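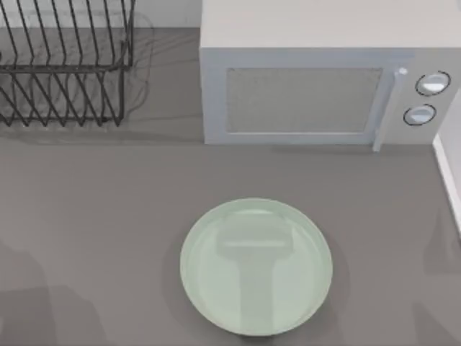

Figure 3. Simulated kitchen counter with dish rack, microwave and plate. The gripper appears only as a reflection in the plate, and both arms only as shadows on the counter.

4.2 Separating object pixels from robot-induced appearance

The plate estimator described in Section 4.1 takes a color image and returns a segmentation mask, a fitted ellipse and a confidence value. The planner, Osura, uses the ellipse center and the estimated rim height to choose a contact point for either arm. Errors in the mask therefore pass directly into the grasp target. In early runs most of these errors had one source. The robot changes the appearance of the workspace even when no link of it is inside the camera's field of view.

Two effects matter here. The first is cast shadow. With both arms held over the counter, diffuse dark regions enter the image from the lower left and lower right. Their edges are soft and their contrast with the gray counter is low, so a fixed intensity threshold either misses them or merges them with the contact shadow at the plate rim. The second effect is specular. The plate material in the simulator is glossy, and the gripper shows up across the flat inner surface as a T-shaped region with a wide bar and a vertical stem. A mask network trained without this effect tends to treat the T as a separate object lying on the plate. The ellipse fit is then pulled toward the stem, and the confidence value drops without indicating why.

We considered removing both effects at the renderer. Disabling reflections on the plate material gives clean masks, but the resulting policy inputs no longer match those seen when the full material model is turned on for evaluation. We kept the renderer unchanged and moved the correction into the perception stack.

4.2.1 Robot-conditioned masking

The correction module, Girka, receives the joint state of both arms with each image. Forward kinematics gives the pose of every link, including links outside the view. For each link mesh, Girka computes two image-space priors. The shadow prior projects the mesh onto the counter plane along the dominant light direction and blurs the result with a kernel whose width grows with link height. The reflection prior mirrors the gripper mesh through the plane of the plate and projects the mirrored mesh into the camera, clipped to the current plate ellipse.

The reflection prior depends on the plate pose, which is the quantity being estimated. We resolve this by iteration. The first pass uses the ellipse from the previous image, or, at the start of an episode, an ellipse fitted to the outer rim only. The rim is a useful anchor. It is raised and lighter than the inner surface, and much of its outline remains visible when the gripper reflection crosses the center. A second pass recomputes the mirror plane from the updated ellipse. In our tests a third pass did not change the grasp target by more than one pixel, and we stop at 2.

Both priors are passed to the mask network as extra input channels. They are not subtracted from the image. Direct subtraction was tried first and left bright outlines wherever the predicted and rendered reflections disagreed, and the network learned to follow those outlines.

4.2.2 Static background

The dish rack and the microwave remain fixed in all episodes and are held in a static map. The rack needs separate treatment because its thin wires produce a blurred shadow on the open counter to its right. In an edge-based proposal stage this shadow yields a large number of short curved segments, some of which are accepted as partial rims. We mask the region using a stored image of the counter with the arms withdrawn. The microwave causes less trouble. Its two round dials are occasionally proposed as small plates, and a check on the radius after projection to the counter plane rejects them.

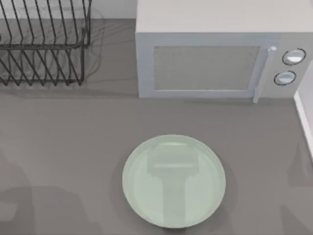 Figure 4. The same counter arrangement in another rendered image. Arm shadows enter near both lower corners, and a gripper-shaped form crosses the center of the plate.

Figure 4 shows why the network cannot rely on a fixed color for the reflected region. The form across the plate can be read as a lighter, more opaque green than the surface around it, while in Figure 3 the reflection is taken as a darker region. Our first hand-tuned filter assumed that reflections always darken the plate and failed on images of this type. The geometric prior makes no assumption about sign. It states where a reflection may occur and leaves its appearance to the network.

4.2.3 Training and evaluation

Training images were produced with the Mutiso scene generator, which varies plate position, arm configuration and light direction. The training set holds 2,000 images. A further 167 images were set aside for validation, and the 100 evaluation episodes use arm configurations found in neither set. Mask labels come from the simulator's object buffer, so a reflected gripper pixel is always labeled as plate and a shadow pixel as counter.

We compare three variants: the image alone, the image with the shadow prior, and the image with both priors. The shadow prior mainly improves the lower boundary of the mask, where an arm shadow can run into the contact shadow of the plate. The reflection prior mainly improves the interior. Without it, holes in the mask follow the stem of the T and often reach the lower rim, which opens the contour and causes the ellipse fit to fail. With both priors the contour stays closed in almost all evaluation episodes. The remaining failures occur when the first ellipse is poor and the mirror plane starts far from the true one.

4.2.4 Timing and interface to the planner

Joint states and images carry separate time stamps. An offset between them shifts both priors in the direction of arm motion, and the network then receives a reflection channel that trails the rendered reflection. We interpolate the joint states to the image time stamp inside the Prorier message layer before calling Girka. Images without a joint state on each side are dropped.

Osura receives the corrected ellipse together with a flag that reports the overlap between the reflection prior and the plate mask. When overlap is high and confidence is low, the planner holds the current target and requests a small lateral motion of the nearer arm before the next estimate. The motion is chosen to move the predicted reflection off the rim segment used for contact. It is checked against the static map, with the rack and the microwave both padded by the same clearance used in the grasp plan.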